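Household Textiles, Course Notes
Unit 4: Sorting and Folding on the Bed
Grolteck Evening School, Morkside
February 2018

In Unit 3 we spoke about fibers and washing. Now the clothes are clean and we must bring them back to the closet. For this we use the bed, and in this unit you learn how to work on it in a good order.

4.1 Why the bed

Many homes in Morkside have no table large enough for folding. The bed is wide and soft, and a sweater can lie on it with both sleeves open. It has also two weak points. It is low, so your back gets tired after twenty minutes, and the surface gives way under the hand, so a sharp fold is hard to make. For shirts with a collar, please go to the table in room 59 and practice there.

4.2 First spread, then sort

Put the whole load on the bed and pull the pieces apart. Do not fold anything yet. Students often take the first piece from the top and fold it at once, and then the small things stay hidden inside the big ones until the end.

When you can see most of the pieces, make the groups:

Large flat pieces (sheets, towels, tablecloths)
Tops
Trousers and skirts
Small pieces (socks, underwear, handkerchiefs)

In the workbook by Berhe there are seven groups. This is too many for one bed. If you have the workbook, read the table on page 271 but use our four groups in the practical test.

4.3 Pieces that lie on each other

A crumpled garment takes more place than a folded one and it covers its neighbors. Look for colors at the edges - a strip of yellow under a gray piece tells you that a second garment is there. Lift the top piece with two hands and put it to the side. If you pull the lower one out, both get new wrinkles.
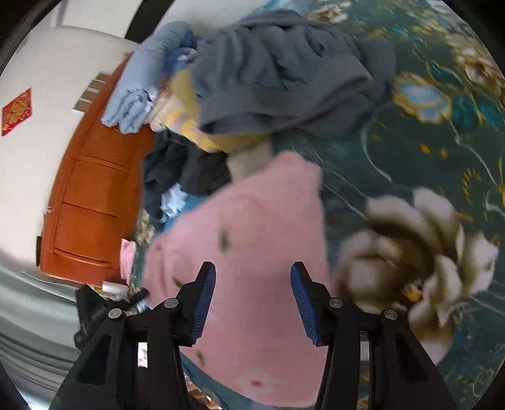
Printed cloth needs a little more attention. When the bed sheet has also a pattern, the eye loses the border between sheet and garment, and it is easy to fold a corner of the sheet together with the garment. Run your hand along the edge of the piece before you lift it.

4.4 Folding order

Begin with the large flat pieces, they make the most free space. Then come tops, then trousers and skirts. Small pieces are last. Waistbands should be pulled flat with the thumbs from the center to the sides, also the elastic ones.

Homework for March

Fold one full load at home and write down your groups and the time you needed. Bring also one piece that you could not fold well - we will try it together. The Uromard folding board can be borrowed from the cupboard, please sign the list.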